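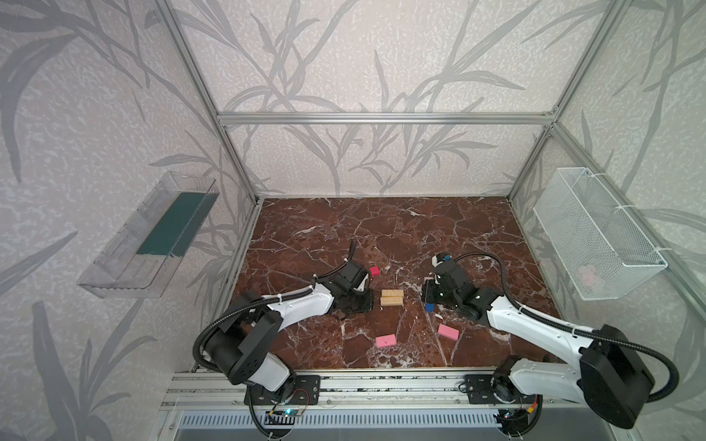

March, 4:30 pm. Second go at the Wanier wallpaper paste, the one Hoshino swears holds on anything. I don't believe it. The leaflet promises 3000 hours without a lifted seam and says nothing about humidity or what the paper was stuck to. Pale gray paper with darker leaves and grass stalks is a kind choice for a paste trial, as a print that busy will hide a bad seam from anyone standing a few feet back. I want plain stock for the next round. If the seams are good they can be good on plain.

Batch 1171, mixed at the thick end of the range. Left 11 minutes before hanging. Leaflet says "until ready," which is no help to anybody.

Strips on bare plaster: slid well, edges flat at 30 minutes. Strips on old gloss paint, sanded: one corner up already. Pressed it back, it came up again. Yuzuki Ichikawa thinks I under-sanded. Maybe. She can sand the next one and we'll see.

Hovham sent their own peel numbers, all suspiciously round. No mention of how many strips they threw out. Asked, no answer yet.

Still to do: same paste over Ceturora primer, gloss again, plain paper, lamp held low along the seam. Check the bad corner before locking up. Need a new brush, this one sheds.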